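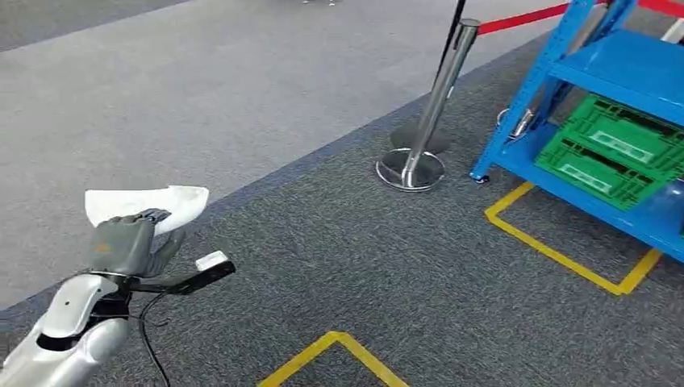
The Masanwood Institute opened its doors to the public on Jan 8, 2023, and by the time the second party had signed the register Inna Karpenko had already been asked twice whether the machine could do ironing.

"It cannot," she said. "It can pick up a cloth and put it in a crate."

The gentleman who had asked wrote this down. He was Mr Aigars Kuusk, and he attended on behalf of the district of Clultthorpe, which had paid for 66 of the folding chairs and wished to know what else it had paid for. He took his place at the barrier. The red belt came up to his waistcoat, and he rested his notebook on it until an attendant asked him to refrain.

Visitors had been issued with a printed sheet. It stated that the demonstration would last for eleven minutes, that the machine was known as Figueroa, that those attending should remain behind the posts at all times, and that questions would be taken by the Deputy Director, Madame Raymonde Gauthier. The sheet did not say after whom or what Figueroa had been named. Madame Gauthier had been asked this in April by the auditors and had replied that the matter was under review.

"Figueroa will now begin," said Madame Gauthier.

The hand went down and came up with a white cloth. A child near the front said, "It's got a hanky," and was taken by the shoulder and moved back a little. The cloth hung over the fingers. The machine held it and did nothing further.

Inna Karpenko looked at her screen. In her report she would later record a pause of 51 seconds, which was within the limits set out in the operating procedure, although the limits had been written with an empty hall in mind. The blue shelves stood where they had always stood. The green crates were on the lower shelf. There was no fault showing. She kept her hands in her lap, as the procedure required.

"Is it thinking?" asked Mr Kuusk.

"It is planning a path," said Madame Gauthier.

"To the shelf?"

"To the crate on the shelf."

Mr Kuusk looked at the shelf, and at the yellow tape on the carpet, and at the post that stood between the machine and the place it was meant to go. He raised his pencil. "I should go round that," he said.

Nothing in the procedure dealt with advice from the public. Inna Karpenko had joined the Institute from Skukilov, where there had been no public, and she had spent her first winter at Masanwood dropping cloths on the floor and writing down what became of them. There had been 3,164 attempts. She knew the small dip of the wrist that came before a failure, and she watched for it now, and it did not come.

Figueroa turned and went round the post.

It passed along the edge of the darker carpet at the pace of an usher in a theatre. The people on the folding chairs leaned to the left in order to follow it, and those standing leaned as well. At the shelf it stopped, lowered its arm and let the cloth fall into the front crate. One corner was left hanging over the side. The machine appeared to consider this. Then it reached out again, took the corner between two fingers and tucked it in.

There was applause. Madame Gauthier thanked those present and reminded them that tea was available in the east corridor.

Inna Karpenko did not get up. She went back through the instructions from the first line to the last, and then through them again more slowly. The task ended when the cloth was released. There was no line after that one.

"Very neat," said Mr Kuusk, who had stayed at the barrier. "My wife does that, with the corners. Did you teach it?"

"No," she said.

He waited to see whether there was more, and then wrote down the word and closed his notebook. Behind him the attendants had begun to stack the chairs. A second party was due, and Madame Gauthier was asking from the doorway whether the cloth might be put back on the floor.

Inna Karpenko crossed to the shelf, took it out of the crate and shook it loose. She held it for a moment. Then she laid it down in the usual place and, when she had gone a few steps, looked back over her shoulder at the hand.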